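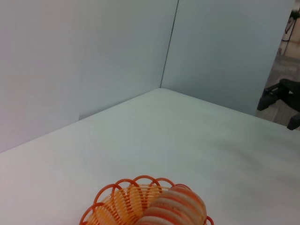

橙色篮子里的粉白条纹点心，背后是两块浅灰白色隔板

首页 > 走走看看 > 展会与参观

首页 | 参观记 | 市集 | 读者来信 | 关于本站

打印本页 | 用电子邮件发送

Trikdale烘焙展：门票50元，值不值？

去之前我就有点犹豫。Trikdale办的这个烘焙展，海报上写着“走进面包的幕后”，门票50元，不含试吃。星期二上午十点开门，我九点四十到，门口已经排了队，检票口只开了一个。

展馆分两层。一楼是原料和设备，二楼是成品和所谓的“体验区”。宣传册说参展商有298家，我翻了翻后面的名录，同一家公司换个品牌名再登一次的情况不少，光是做预拌粉的Flikano就占了四行。数字是怎么凑出来的，主办方心里应该有数。

一楼最大的展位属于Plenska，做冷冻面团。讲解的人反复强调“手工感”，我问手工感和手工有什么区别，他把宣传单又递给我一张。单子上说面团冷冻后风味不变，至于跟什么比、放了多久、由谁来尝，一个字没提。隔壁卖酵母的倒是老实，直接承认他们的新品主要好处是省时间，味道差不多。我在那边多站了一会儿，问了发酵温度，对方答得很细，还劝我家里用不必买大包装。

二楼的重头戏是Woldegiorgis的甜点课，一节500元，时长不到一个钟头。我没报名，站在围栏外面听了半节。老师讲糖霜讲得不错，可是面糊是提前调好的，烤也是工作人员拿去烤，学员真正动手的只有最后的装饰。花这个价钱学挤花，我觉得贵了。旁边一位阿姨倒是看得很高兴，说回去要给孙女做。

条纹、粉色、奶油色，今年的点心好像都长这个样子。好看归好看，我转了一圈，能说清楚颜色从哪里来的展位只有两个。问到配料表，多数人会说“都是符合标准的”，这等于没有回答。

午饭在馆内解决，一份三明治加咖啡又是50元，面包边是硬的。在烘焙展上吃到硬面包，我忍不住去问柜台，答复是餐饮由外包公司负责，和展会无关。

下午的讲座题目叫“全麦的真相”，我本来最期待这一场。结果前二十分钟在介绍赞助商，后面讲到全麦粉占比多少才算全麦，刚有点意思，时间到了，提问环节取消。

要说收获也有：一楼角落有家卖旧式模具的小摊，名录里没找到，摊主让人随便上手摸，价格也写得明明白白。我买了一只吐司模，回家试了一次，边角比原来那只方正，脱模还得再练。

十二月据说还有一场，场地更大。想去的读者建议先看看讲座安排有没有提问时间，另外自己带午饭。

打印本页 | 用电子邮件发送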